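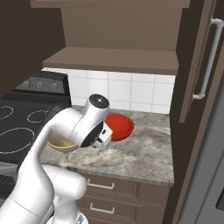
Carnet d'atelier, bateau Mostero, jeudi

Repris ce matin le safran, que j'avais laissé sécher sous la bâche depuis la dernière séance. L'humidimètre donne encore des valeurs trop hautes dans le tiers bas, côté bord de fuite, alors je ne stratifie pas cette semaine. J'ai percé deux trous de drainage de plus, de 4 mm, et j'ai remis la lampe. Pour le mastic époxy du haut, je cherche un récipient à bord large, où la spatule passe à plat : un bol comme le jaune pâle posé sur le plan de travail en marbre, derrière le bras blanc, serait d'une bonne forme. Les pots gradués que nous avons sont trop étroits, la résine chauffe au fond et elle prend avant que j'aie fini d'étaler. À demander à Paloma si elle a vu quelque chose de ce genre chez le fournisseur.

Mèche de safran. Démontée complètement, nettoyée au dégraissant, mesurée à trois hauteurs. L'usure est surtout à la bague inférieure, on sent bien la marche avec l'ongle. La bague haute peut rester. J'ai d'abord pensé à commander la bague chez Renaud, comme pour l'autre bateau, mais leur modèle a une collerette plus épaisse et il faudrait reprendre la pièce au tour. Heseck propose une bague sans collerette, à couper soi-même. Paloma Kincaid est pour Heseck. Moi aussi, avec une réserve : il faut vérifier que la matière ne gonfle pas trop dans l'eau, sinon la barre devient dure au bout d'un mois et on recommence tout. Je lui laisse la fiche sur l'établi.

Pesées. Mastic pour le bord d'attaque : résine 833 g, durcisseur selon le rapport en masse écrit sur le bidon, microbilles jusqu'à la consistance « beurre de cacahuète » (expression de Paloma, je n'ai pas trouvé mieux). J'ai fait le mélange en deux fois. La première moitié s'est bien posée. Avec la seconde j'ai attendu trop longtemps, à cause du téléphone, et il y a des grumeaux vers le milieu. À poncer au 80, puis regarder s'il faut une passe fine.

Poids du safran nu, sans la ferrure : 12,4 kg. Je le note ici pour comparer après séchage. La dernière fois nous avons oublié de peser avant et on ne pouvait rien dire.

Winch bâbord (le Skiko). Ouvert, une goupille de cliquet tordue, les ressorts fatigués mais entiers. Graisse très noire, presque collante. Tout est dans le pétrole jusqu'à demain. Attention, les deux cliquets du bas ne sont pas identiques à ceux du haut, je les ai mis dans des boîtes séparées avec une étiquette. Merci de ne pas les mélanger. Au remontage : graisse sur les dents, huile légère seulement sur les cliquets, comme écrit dans la notice.

Heures moteur relevées au compteur : 1293. La vidange précédente est inscrite à 1221 dans le livre de bord, donc 72 heures depuis. On est dans les limites, mais je préfère la faire avant la mise à l'eau, en même temps que le filtre. La courroie a un peu de poussière noire autour de la poulie de l'alternateur. Tension corrigée d'un demi-tour. À surveiller.

Cadène tribord arrière. J'ai enlevé le vaigrage pour regarder. Le contreplaqué est sombre autour du boulon arrière sur la largeur de deux doigts, et le tournevis n'entre pas. Donc je pense à une infiltration ancienne ou très lente. Je démonte quand même, je surperce, je bouche à l'époxy et je reperce au bon diamètre. C'est long mais c'est la méthode qui a tenu sur la cadène avant. Ne pas serrer le hauban avant que je l'écrive ici.

Budget accastillage pour ce chantier : 1539 euros, bagues et visserie comprises. Le joint de la descente n'est pas dedans, je l'avais oublié dans la liste et je le rajoute au crayon.

Ajout, 17 h 30. Paloma est passée. Elle a regardé les grumeaux et elle veut enlever toute la zone du milieu au lieu de poncer. Je ne suis pas convaincu, on fera un essai sur dix centimètres. Pour la bague elle appelle Heseck demain matin et demande aussi le délai.

Reste à faire :
repeser le safran
remonter le winch, goupille neuve
cadène tribord, perçage
acheter papier 80 et gants taille 9
vidange et filtre
rendre la clé dynamométrique au hangar voisin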